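Last revised Jan 1, 2019. We answer here the questions which come most often to the Hevberg desk. If yours is missing, write to us and we will add it when there is time.

# Can a machine do this chore yet?

### What is Hevberg?

Hevberg is a small project in Rostau. We try ordinary work on machines, at home and on the shop floor, and we write down what went well and what did not. We do not sell robots. The workshop Finard lends us a corner of its packing hall, and the rest of our work is done on computers, in simulated rooms.

### So, can I buy a robot that cleans my house?

You can buy a robot that vacuums the floor, and a good one does it well if the floor is free. You can buy a machine that mows the lawn. A dishwasher is also a machine, and people forget to count it. For the rest of the house, the answer at the moment is no. We know of no product that goes from room to room, picks up what is lying there and puts it where it belongs.

### Why is the floor easy and the table difficult?

On the floor the robot only has to pass over everything once and avoid what is too big. If it misses a spot, it comes back tomorrow. On a table it must decide what each object is, where to hold it, how hard to press, and where the object has to go after. A mistake can mean a broken plate.

### What do you mean when you say "clear the table"?

We mean the smallest version of the task. The machine moves up to the table, takes one thing from it and brings it to the counter without dropping it. Wiping comes later, and we have not started with wiping.

The simulated dining room is where most of these attempts begin. A shallow metallic bowl stands on the table, well back from the nearer edge, and there is a chair on the far side. A thick wooden post runs through the room as well, so the route to the table has to be planned around it. For a person this is a job of a few seconds and no thinking. For the program it is a question of where to stand, how far to reach over the wood, and on which side of the rim to close the fingers.
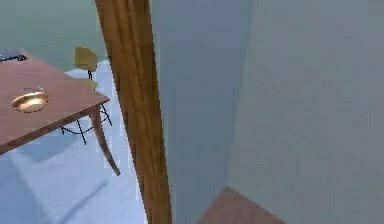 One reader wrote to us that all this is too much effort for too little result, and that a child of six clears a table better and for less money. The same letter asked why we do not simply build a table which clears itself, for example with a moving belt like in some restaurants.

We agree with the first part. A child is better today, and we expect that this stays so for a good while. About the belt, it is a serious idea and factories work this way: they change the place until the machine can manage it. In a home people mostly do not want to change the place. They want to keep the table they have.

### Is a simulated room not cheating?

It is a beginning. In the simulator we can let the program try 300 times in one night, and nothing gets broken. But the simulator is kinder than the world. Its light stays as we set it, its objects weigh what the file says, and nobody has left jam on the spoon. When we move a program to the real arm, it always becomes worse. How much worse is what we want to know.

### And how much worse is it?

In our last round in May, the simulated arm brought the bowl to the counter in 37 tries out of 50. The real one, in the hall in Rostau, did it in 18 out of 50. Please do not quote these numbers as a general truth. They are for one arm, one task and one kind of bowl.

### Why are bowls a problem?

A shallow bowl gives little to hold. From above, the fingers must find the rim, and the rim is thin. Shiny metal adds a second difficulty: depth cameras often read a reflection wrongly, so the program may believe that the bowl has a hole in it, or that it is somewhere else. Dull plastic is much easier for us.

### Do chairs matter?

More than we expected. A chair is seldom in the same position two days in a row, and its thin legs are hard to detect for a sensor that is mounted low. A mobile base which has learned a free path in the morning can be blocked at lunch.

### What about laundry?

Folding a towel is possible in a laboratory, slowly. Taking a mixed pile from a basket, turning the sleeves to the right side and folding everything is a different matter. Cloth has no fixed shape, and this is still a hard point for all programs we have tried. We do not recommend to wait for it.

### Is it better on the shop floor?

Yes, for work that repeats. At Finard an arm closes cartons of one size, and it does this all day with few stops. When the size changes, a person needs 10 minutes to set it up again. Sorting returned goods is still done by hand there. Every parcel is different, and many are badly taped.

### What is the Rinaldi list?

It is our list of chores, named after the street where we had our first room. Each chore has one of three marks: "works", "works with help" or "not yet". At the moment vacuuming has "works", carrying a closed box has "works with help", and clearing a table has "not yet". We change a mark only after we have repeated the test in a second place.

### Will you test my robot?

If it can be sent to Rostau and you accept that we publish the result, also a bad one, then probably yes. Please tell us the weight and the plug before you send anything.

### Can I use your simulated rooms?

Yes, for teaching and for research. Write us what you want to try and we send the files. The dining room is the heaviest of them and loads slowly on an older laptop, so it is good to start with the hallway.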